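Re-levelling the table and fixing the right gripper

October 24, 2024

I spent most of yesterday on the two-arm cell and wanted to write down what I did before I forget the order. The last time I did this job was in December and my notes from then amount to half a page and a coffee ring.

The problem was the right arm. It had been closing a little low and a little late. The left arm was fine on the same table, so I left that one alone until the end.

I started with the bolts on the pedestals. The collars at the top were all tight. One of the bolts in the floor bracket was not, and it took most of a turn before it bit. I put paint marker across every bolt head and onto the metal next to it, so next time I can see at a glance if one has moved. I should have done that when the cell went in.

Then the table. It sits on its own legs and isn't fixed to either arm, so any bump from a chair or a trolley shifts it. I checked it with a long level in both directions and it was down at one corner. Two turns on the foot fixed it. After that I ran the right arm down to the touch-off points with the pointer fitted and wrote in the new offsets. Make sure you save the old file under a different name first. I've overwritten a good one before and it cost me an afternoon.

The gripper took longer. It's a Rerkex two-finger unit and the counter on it read 3,118 cycles since I last had it apart. I took the fingers off, wiped the rails with a lint-free cloth, put on a thin smear of the grease that comes in the Terkudis service kit, and ran it open and closed 30 times with nothing in it. The first few were stiff and then it settled down. There was grit in the left rail, very fine, and I still don't know where it came from.

While the fingers were off I looked at the cable where it comes out near the wrist. The sleeve had started to rub on one of the clips. I moved the clip back and added a bit of spiral wrap. That's a stopgap. The whole cable is on order from Trirkico but they're quoting a long wait and I'm not going to leave the arm idle until it shows up.

Torque on the finger screws is low, so use the small driver and stop when it clicks. They're going into aluminium and will strip if you lean on them.

With everything back together I homed both arms, put the usual props out and drove the right one over to the flowers with the gripper open to check its approach.

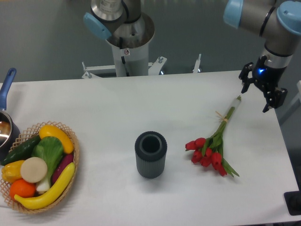

Right gripper open at the stem end of the tulips, left arm folded back on its pedestal.

The tulips are the item I care about most for this check. The string around the stems gives me something to line the fingers up with, and the bundle is narrow enough that a bad offset shows up straight away. The vase is for the second half of the test, where the stems have to go in upright without catching the rim.

I run the first passes at slow speed with my hand on the stop. Once I'm happy I let it go at the normal rate. I did 8 passes on the flowers and then moved on to the basket. The banana and the eggplant are easy enough. The bok choy I always leave until last, as the leaves flop about and it's hard to tell whether a miss is the arm or the vegetable.

Still on the list:

Replace the wrist cable when it arrives.
Label the two Macedo power supplies properly. They are the same grey box and I've switched off the wrong one twice.
Check the bracket bolts again after 400 cycles.
Find out where the grit is coming from.
Buy more paint marker.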